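手持ちグリッパーは誰が面倒を見るのか

「保守はほとんど要りません」と、売る側は言う。Tristilsideの作業場で手持ちグリッパーの整備を受け持つNjoroge Nyagaさんにその話をすると、返事の代わりに工具箱の引き出しを開けてくれた。中は外した指先パッドでいっぱいだった。

衣類をつまむ作業では、まず指先がへたる。細かい溝に糸くずが詰まり、薄い生地から滑りはじめる。説明書の交換目安は開閉300時間。Nyagaさんの帳面では、早いもので135時間だった。「タオルばかりなら持つんです。ファスナーや縫い目の厚いところを挟むと、一気に減ります」

次が支点のピンである。リンクの左右でがたつきに差が出ると、指先が真ん中で合わなくなる。Nyagaさんは朝8時に全台を手で開閉し、引っかかりを指で確かめる。計測器は使わない。買ったものの、段取りに一台40分かかるので棚に戻したそうだ。

この感覚頼みを、私はあまり信用していない。同じ人が毎朝触るから成り立つ話で、Nyagaさんが二週間休めばどうなるのか。本人に聞くと「困るでしょうね」とあっさりしたものだった。引き継ぎ用の手順書はOlteroという共有フォルダにあるが、最後の更新は2月で止まっている。

組み付けにも疑問が残る。パッドの向きを左右で取り違えても、ねじは普通に締まってしまう。形状で防げるはずの間違いを、作業者の注意に任せている。改良型のNairではここが直ると聞いたが、届いた試作品は締結部が同じ形のままだった。Gravcombeの別の作業場では、自前で油性ペンの印をつけてしのいでいるという。

費用の話になると、さらに歯切れが悪くなる。去年替えたパッドは64組。部品代は帳簿に載っても、外して、拭いて、試しに布をつまんで、また締め直す時間はどこにも載らない。それを省いた数字で「手がかからない」と言われても、うなずきにくい。

取材の終わりに、Nyagaさんは締めたばかりのねじをもう一度緩めた。わずかに傾いているのが気に入らないらしい。私の目には、まっすぐに見えた。

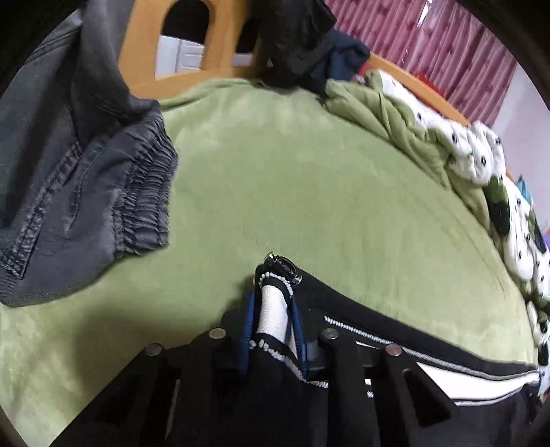
翌週に電話をすると、そのねじはやはり座面に糸くずを噛んでいたという。手順書に書き足したかと尋ねたら、まだだと言われた。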